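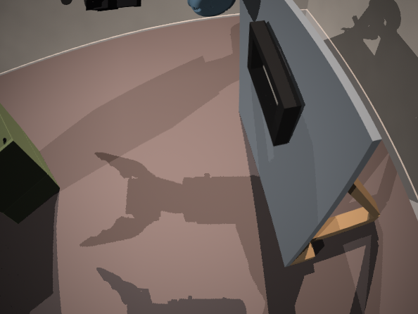
Dass Schlagschatten das Urteil über die Neigung einer Fläche verbessern, gilt seit Daza und Nam als gesichert. Wir halten den Befund für schwächer, als er zitiert wird. Ihre Vorlagen zeigten je einen Körper mit einem einzigen, sauber getrennten Schatten. Wo sich Schatten überlagern wie auf der matten, altrosa Tischplatte neben der schräg stehenden blaugrauen Tafel (Abb. 1), muss erst entschieden werden, welcher Umriss wozu gehört. Wie Betrachter das leisten, lässt die Arbeit offen.
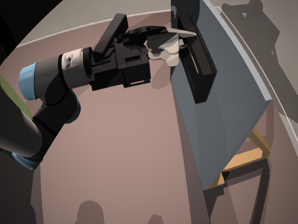 4.2 Stichprobe und Darbietungszeit

Auch die Zahlen tragen wenig. Von 45 Versuchspersonen wurden 9 ausgeschlossen, die Kriterien stehen nur im Anhang. Die Vorlagen waren 400 ms zu sehen; Chae und Krasniqi fanden bei 1000 ms keinen Vorteil der Schattenbedingung mehr. Das kann an der längeren Betrachtung liegen – oder daran, dass es den Effekt in dieser Form nicht gibt.

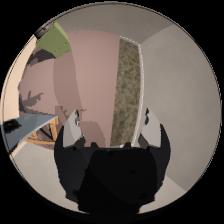
Für die zweite Lesart spricht, dass die Nachprüfung von Myung mit denselben Vorlagen nur bei steilen Winkeln einen Unterschied ergab. Eine Wiederholung mit vorab festgelegten Ausschlüssen fehlt bislang.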